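Sachiko Fujimoto, The Takagi Years (Nakia Records)
Box set review
Posted 18 December 2018

I should say up front that I've loved Sachiko Fujimoto's voice since my aunt played her in the car on the way to the lake, so if you want a cool-headed review by somebody who came to her fresh last Tuesday or whenever, there are other websites (and I'm sure they're very good). I had this set on order from the minute Nakia announced it in March, and I've spent most of my free evenings with it since it turned up.

For anybody who missed her, Fujimoto was a soul singer who could have been a jazz singer and every now and then forgot which one she was supposed to be. She made her best records at a small studio called Takagi, with more or less the same band every time: Toshio Hattori on bass, Qianru Luo on piano and organ, and whichever drummer was free that week. The records sold a little, then they didn't, then they went out of print and you had to know a guy. I paid a silly amount for a scratched copy of Evening Train when I was in college, and I played it until the second side sounded like bacon.

So now all of it is in one place. You get five CDs, a hardcover book, and a folded poster that I haven't dared unfold a second time. The price is $119, and I'll come back to that, because I know it's the first thing some of you are going to write to me about.

The sound comes first, though, and the sound is lovely. Asuka Kubo did the transfers, and she has kept her hands off the things that didn't need fixing. You can hear the piano stool creak before "Leave the Porch Light." You can hear Fujimoto breathe in through her nose, which sounds like a funny thing to be pleased about, but on my old LP that whole first verse was buried under a sort of wool blanket, and I never knew she waited that long before coming in. Hattori's bass has come up the most of anything. I'd always thought of him as a polite player, somebody who stayed out of the way, and my goodness, he was not polite at all! There's a run toward the end of "Second Helping" that made me put my coffee down and start the song over.

I did listen on two different setups, the big speakers in the front room and a pair of ordinary headphones, and if you can manage it I'd go with the speakers. The headphones make the backing singers sit a little too far off to the left, especially on the early songs, where I think they were all standing around one microphone in the hallway.

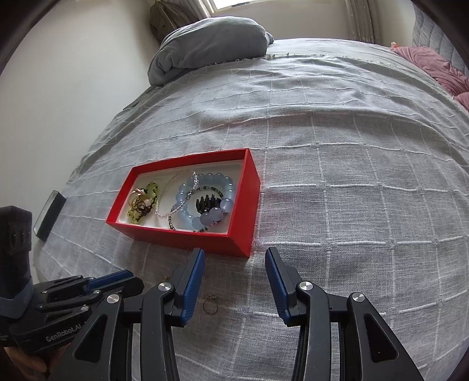 Disc three is where I want to slow down, since it's the one that's going to divide people. It's made up of leftovers, songs that were cut for one album and didn't fit, or were tried at the end of a long night, and the folks who put the set together have made no effort to smooth them into a row. A great big ballad with strings runs straight into a tiny thing for voice and guitar that's over before you've sat back down. I can see why that would bother a person. For my part I like a jumble. My red box is the same way, with those big pale blue beads crowded in next to the thin little crystal bracelet, and even the blue one has a couple of lavender beads in it, and I have never once wished it all matched. Songs this different make each other sound more like themselves, and by the third time through I'd stopped reaching for the skip button, except during "Parade Day," which I'm afraid is just not a good song.

The treasure on that disc is an early try at "Trullo," her one real hit, done much slower than the version you know. Luo plays organ on it where the single has horns. I had read about this recording for years and had half decided it was a fan rumor, like the duet album and the television special. Hearing it come out of my own speakers, with a false start and somebody laughing in the background, I got a bit misty. She sings the last chorus down low and almost talks the final line. I don't know that it's better than the single, and I wouldn't want to lose the horns, but I've played it more than anything else in the box.

Disc four is the live one, taped at the Poneo Ballroom over two nights with the band in a very good mood. She talks a lot between numbers, and thank heavens they left the talking in. There's a long story about a lost suitcase that wanders off, comes back, and then turns into the introduction to "Evening Train" before you've noticed the drums have started. If you've only heard the studio albums you may be surprised by how funny she is. The crowd certainly seems to be having the time of its life, apart from one fellow near the microphone who whistles through his teeth at every key change. You get used to him.

Now for the book, which runs to 88 pages and is the part I feel most mixed about. The main essay by Aoi Nakajima is a pleasure, the kind of writing that sends you back to the music every couple of paragraphs. She got Hattori to talk at length, and his memories of the studio (the heater that had to be shut off for every take, the landlord who liked to come up and listen) are worth having. She's also careful and kind about the illness that kept Fujimoto off the stage for so long, and about the stories that went around at the time, a good many of which were printed by people who hadn't picked up a telephone. I remember reading one of those stories myself and believing every word, and I felt a little ashamed going over it again.
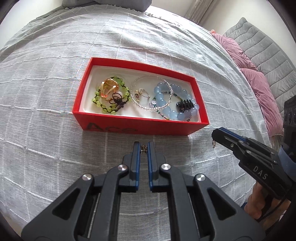 But the type is so small! It's gray, too, on a cream page, and I had to carry the thing over to the kitchen window to get through the session notes. Whoever laid it out was thinking about how it would look on a coffee table. The song lyrics aren't printed at all, and there's no index, so if you want to find out who played trumpet on "Second Helping" you'll be leafing through the back for a while as I was. (It's credited to two different men in two different places, so I still can't tell you.)

I have a few grumbles about the packaging as well. The discs slide into tight cardboard pockets, and getting one out without putting a thumb on the shiny side takes more patience than I've got after supper. Mine have already picked up some light scuffs. I've moved them into plain paper sleeves and tucked those in behind the book, and everything still closes.

And then, the money. It's a lot for music you may partly own already. If you have clean copies of the original albums and you aren't fussed about leftovers, I think you could wait and see whether Nakia puts out the live disc by itself, and I would buy that one in a heartbeat. If you're like me, though, and you've been making do for over 12 years with crackly records and a cassette somebody's cousin taped off the radio, you're going to be very happy. I don't regret a penny of it, though I did eat a good deal of soup that month.

One more thing for people buying it as a gift: the outside box looks the same whether you get the CD set or the vinyl set, and the vinyl costs quite a bit more and leaves off the leftovers disc completely. Check the sticker on the back before you pay. A reader of this page wrote to me having bought the wrong one for her dad, and the shop was nice about it, but it took them a while to find another.

I'm going to put disc four on again while I do the dishes. If anybody does know about that trumpet, please leave a comment.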